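Cladside cell notebook
Monday, June 6, 2022

Protective stop during the block task

Arm stopped hard on run 18. Controller logged a force limit trip on the downward move, tool pressed into the board. Hit stop, backed it off in manual at low speed, powered down before anyone reached in. No damage to the tool tip that I can find. Nobody was inside the line.

Cause, as far as I can tell: the table height in the Makis config was the old one, from before the wood board went on. The approach height was being figured from the pegboard surface, so the board thickness came straight out of the clearance. The earlier runs got by on short moves that never went all the way down.

Second problem. The force limit was set to 400, left over from the Villalobos job. Should have been 30. It tripped later than it ought to have.

Done so far:
Board height entered and saved under a new name. Old file moved out of the Clusden folder so it can't get loaded by mistake.
Force limit back to 30.
Checked the bolts at the front corners of the board.

Not done: the log only keeps 2,000 lines and the start of the bad move is gone. Need a longer buffer before the next long session.

Restarted with the tool high and brought it down in small steps over the darker stripe, blocks left spread out on the board.

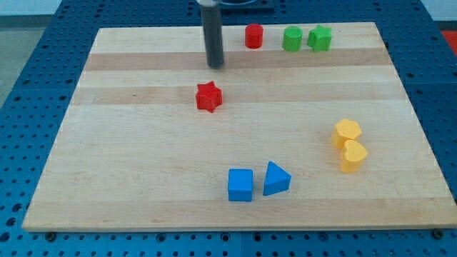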